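12 shares | 2 comments

4.2 Failure during the stamping task

The Dirside controller was sold to us on the strength of its contact sensing. According to the Sikora integration notes, an arm that meets unexpected resistance should stop and back off before the second arm moves. We saw this happen reliably in the bench checks. We did not see it in the stamping task, and we think the bench checks were too kind.

In 9 trials, the arm holding the stamp pressed too hard in 7. The pad slid sideways at the end of the press and left a streak where a clean mark was wanted. The log recorded all of these presses as successful. As far as we can tell, "success" in the log means only that the arm reached its target height – it says nothing about the mark on the paper or the force used to make it.

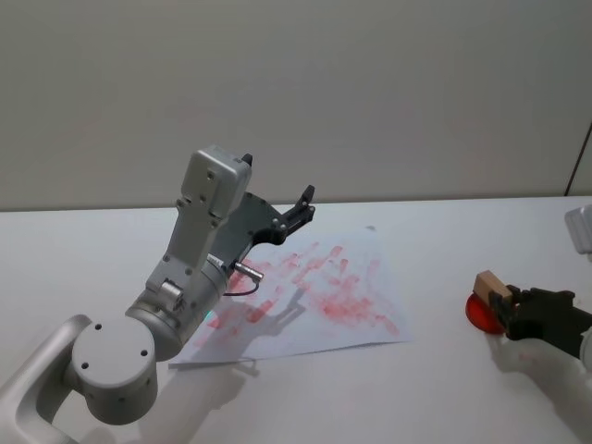 A second fault worries us more. In 2 trials the holding arm began its next move while the other gripper was still over the sheet. No stop was triggered. The arms did not touch, but the planner had no part in that: the recorded paths show it was using an old position for the left arm, almost 8 seconds out of date. A person reaching in to straighten the paper would have had no more protection than the arm did.

Figure 7. Dual-arm stamping task, both arms at the table.

The supplier's view is that the stale position came from our network. We cannot rule this out. Even so, a safety check that trusts old data without complaint is a weak check, whatever made the data old. The Zuline patch released in May adds a warning to the log when positions are late. It does not stop the arms.

We would also be careful with the success rates reported for the Sumska task set, which rely on the same log entry. Some of those results may be sound. Without force readings or a look at the printed sheets, we do not see how a reader could tell which ones. Our own earlier stamping scores have been withdrawn for the same reason, and the trials are being scored again by hand.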